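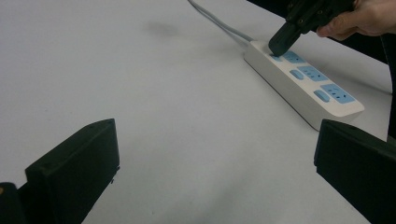
## 4. Comparing two grippers on the rocker switch task

By now you should have both hand-held grippers charged and paired with the Josard logger. If you skipped section 3, please go back and do the pairing first – a good session with no log is a sad thing, and we have all had one.

We like a power strip with a separate switch beside each socket for this test. The switches are small, they sit close to the sockets, and they show up differences between fingertips very quickly.

**Caution:** Leave the strip unplugged from the wall for the whole session, and keep every socket empty.

1. Lay the strip diagonally on a plain, light tabletop and let the cord run away from you. Clear off your coffee, your notes and anything else the camera might pick up.
2. Hold the first gripper in your right hand and bring it in from the far side. The second gripper stays on the near side with its fingers wide apart.
3. Press the switch farthest from the near gripper with one fingertip. Come down at a slant if you need to, and take your time!
4. Work down the strip to the switch closest to you, then go back to the top. Do 11 rounds.
5. Trade the grippers over and repeat steps 2 to 4. Save the log as `Getar` or `Isah`, depending on which set of fingers did the pressing.

**Note:** A blunt fingertip can hide most of a small switch from view. Agustina Huenchumán likes to line up on the socket panel next to it and let the tip follow, and new operators seem to pick that up faster than anything we wrote in the old guide.

If the strip slides, put a little removable putty under each end. Don't steady it with the near gripper, or the two logs can't be compared. Rounds where the strip moved should be marked `R` and done again; Tadeo Leiva will ask you about any that weren't.

Fingertip wear is covered in section 5.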